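Ponce shop room: stock and layout register
README for the register files, revised 2018-08-08

Maintained by Heriberto Xolalpa. Corrections go to the notes file, not into the tables.

Contents

stock.csv – one row per kind of item, 37 rows
moves.csv – one row per recorded change of place, 1,917 rows
layout.txt – the agreed position of each kind of item, in words
terms.txt – names and spellings
notes.txt – open questions, with initials

What the register is for

The register records what is kept in the shop room at Ponce, where each kind of item belongs, and when it was last moved. It is used for resetting the room after a session and for ordering replacements from Datberg. It doesn't cover the kitchen, the corridor cupboards or anything on loan from Semitz. Those have their own lists and should not be merged into this one.

The register does not say what display produce is made of. A material column existed in the first version and was filled in by guesswork from the look of the surface. It was removed. If material matters, check the item itself.

Fields in stock.csv

item – the plain name from terms.txt, singular, lower case
group – leaf, root, fruit, pod, cloth, container, board
home – compartment number, or a place name for anything not on the produce stand
lie – which way the item is laid
full – the quantity at which the place counts as full
low – the quantity at which a reorder is raised
remark – free text, may be empty

Compartments are numbered from the left as you face the stand. Dividers have no numbers. An item lying over a divider belongs to the compartment where most of its length is, and is entered once only. Back and front are given from the customer side, so "back" is always nearest the wall.

Produce stand

The current layout keeps leaf and stem vegetables at the left end. Green onions go along the back edge with the bulbs to the left. Napa cabbages go in front of them, laid on their sides. The second compartment is for ridged gourds only, stacked in rows. Cucumbers share the third with carrots, cucumbers lengthwise at the back. Sweet potatoes and tomatoes share the fourth in the same way, with the tomatoes at the front. Green beans follow.

Leaf sprigs are dressing. They are entered under group "leaf" with the home left blank, and can be tucked in wherever they don't hide the item behind. The shelf over the stand is outside the register.
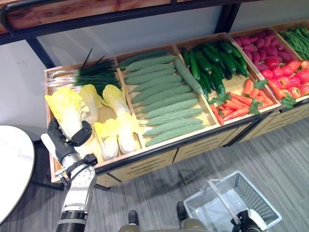 Yurii Derkach asks why carrots and cucumbers aren't given a compartment each, as the shared ones are the slowest to reset and the two kinds drift into each other by the end of the day. The same point was raised in November and is still open in notes.txt. Splitting them would push the beans off the end, and layout.txt has no other home for beans. Until that is settled, the rule is that carrots may touch cucumbers but not lie on them.

Names

Use "gourd" for the ridged light green ones. Earlier rows have "bitter melon", "bitter gourd" and in one batch "cucumber (bumpy)". These were changed to "gourd" throughout, with the old wording kept in the remark field. Use "napa cabbage" in full. "Cabbage" alone is reserved in case round ones are ever ordered. "Green onion" replaces "spring onion", against the preference of most people who use the room, to match the Datberg order form. "Sweet potato" is two words.

A gourd that is longer than the others is still a gourd. Uriel Beltrán entered the long ones as a separate item for a while, and 53 rows in moves.csv still carry the code gourd-l. They are valid and should be read as gourd.

Quantities

Full and low are set by eye and then written down. For stacked items the full figure is whatever gives level rows without anything resting above the front edge. A single item laid across the top is allowed and does not make the place over-full. For heaped items (carrots, tomatoes, sweet potatoes) the figure is a guide only. Recount heaps when they are emptied for cleaning and at no other time – lifting them out to count does more harm to the leaves than the number is worth.

Baskets, boards and cloths

Group "container" covers the baskets. The light grey metal one with the slotted floor and curved handle is entered as "basket, metal". It has no compartment number. Its home is the wooden surface beside the board, handle left free. The handle position is not recorded.

Cloths are entered by colour. The yellow cloth may be stored in the basket and doesn't have to be folded. Folding was required in the first layout and the requirement was dropped after it was found to be followed in fewer than half of the resets. A cloth in a basket is logged as its own row, with the basket given as its home. It is not added to the basket's row as a remark.

Boards are entered under the grain and colour that can be seen, e.g. "board, light wood". Don't write bamboo, beech or any other species unless the order form says so.

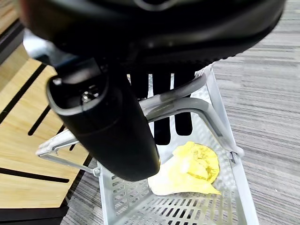
According to Ward Wouters, the cloth should be taken out of the basket whenever produce is going in, and the register ought to have a field for that. It has not been added. A basket holding both is logged as two items with one home, and a reader of moves.csv can work out the rest. The suggestion is kept in notes.txt under WW, with a reply from Ro-un So asking for a second basket instead.

Logging a move

Enter the item, the old place, the new place and your initials. Leave the time blank if you don't know it. Do not log small shifts inside a compartment, such as a cabbage turned over or a bean pushed back into the bunch. Log a change between front and back only for the shared compartments. If several items of one kind move together, use one row and put the quantity in the remark.

Known faults

Rows before the first recount use compartment letters. The conversion is A to 1, B to 2 and so on, but a few rows were converted twice and show impossible numbers. They have been left as they are.

The lie field was not filled in for green onions until the onions were given the back edge. Blank means unknown.

The Oditz export drops the remark field if it contains a comma. Use semicolons in remarks.

Tomato rows have the low figure set higher than the full figure for one batch. Ignore the resulting reorders.

Versions

Version 2 is current. Version 1 is kept for the remarks and shouldn't be used for layout.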